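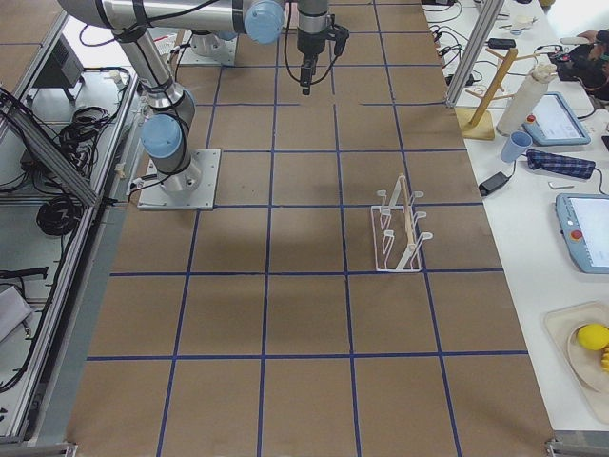
Fig. 1. Work table with a grid of dark blue tape on brown paper.

Drawing Methods, Unit 4: Enlarging with a grid
Handout prepared by Itziar Salcedo

In the last unit we copied a drawing at the same size. Now we make it bigger. The method is old and simple: you put a grid over the small drawing, you put a grid with larger cells on the big sheet, and you copy one cell at a time.

Materials
- your line drawing from Unit 3
- a hard pencil (2H) and a soft one
- a ruler longer than your sheet
- one sheet of heavy paper, 26 inches on the short side

Steps
Find the two proportions first. If the small drawing and the big sheet do not have the same proportion, trim the sheet now. Many students skip this and discover the problem in the last row.

Draw the small grid with the hard pencil, very lightly. Write letters along the top and numbers down the side, and do the same on the big sheet. Without these labels it is easy to lose your place.

For each cell, look only at where a line enters and where it leaves. Mark these points on the border of the big cell, then join them. Do not think "this is a nose". Think "this line enters a little above the middle".

Grids in perspective
A flat grid seen at an angle does not keep equal cells. The near cells look larger and the far cells look smaller. Parallel lines that go away from us seem to come together at a vanishing point - please review the floor tile exercise from Unit 2. Kálmán Kovács asked in class if the diagonals also meet. Yes: diagonals of the same direction have their own vanishing point, and on a level floor it lies on the horizon too.

Homework
Enlarge your drawing to twice its width. Leave the grid visible, I want to see it. Elisa Leone and Florin Radu, who missed the class, can borrow my copy of the Quintana workbook and should read the chapter on proportion before they start.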